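Ticket 607: Snake plants on Bench 8, soft leaf bases and yellowing after repotting
Status: Closed
Opened by: Remedios Villalobos
Assigned to: Nicanor Robles
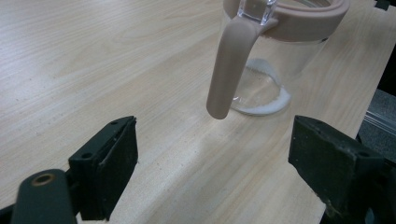 Reported problem
Outer leaves on the repotted Sansevieria are turning yellow from the base up. Bases feel soft on the older plants. Center leaves still firm. No webbing, no scale, no spots on the leaf faces. Plants were moved from 4-inch nursery pots to glazed pots in October and have been on the Zesta irrigation controller ever since.

Environment
Controller: Zesta, single zone, drip
Moisture probe: Cekero, one per bench
Mix: Bahrami indoor blend, unamended
Light: bright, indirect, north wall

Log

Robles: Pulled one plant. Roots brown on the outside of the ball, white near the rhizome. Mix wet all the way down. Drain hole open. Asked Remedios for the controller schedule.

Villalobos: Schedule attached to the bench record. Zone is set to water when the probe falls below the threshold. Probe reads dry every morning.

Robles: Probe reading does not match the mix. Moved the probe to a glass of water. Display should go to 100. It stayed at 12. Swapped in the probe from the fern bench and it read correctly in the same glass. Bench 8 probe is bad. Zone set to manual, off.

Figueroa: Controller history shows 1,154 minutes of run time on this zone after the move. Fern zone is well under that for the same period, and those plants want more water.

Robles: Unpotted all affected plants. Cut soft roots and soft leaf bases back to firm tissue. Left out to callus, then repotted in Bahrami blend with equal parts pumice. No water for up to 8 days.

Villalobos: Checked after first watering, 2 December 2022. No new yellowing. Two plants discarded, rhizome soft through.

Cause
Failed moisture probe, made worse by a mix that holds too much water for this plant.

Resolution
Probe replaced. Bench 8 stays on manual. Water only when the mix is dry to the bottom of the pot, checked with a wooden dowel. Pumice added to the standing supply order.

Open item
Figueroa to add a maximum daily run time to every zone. Tracked separately.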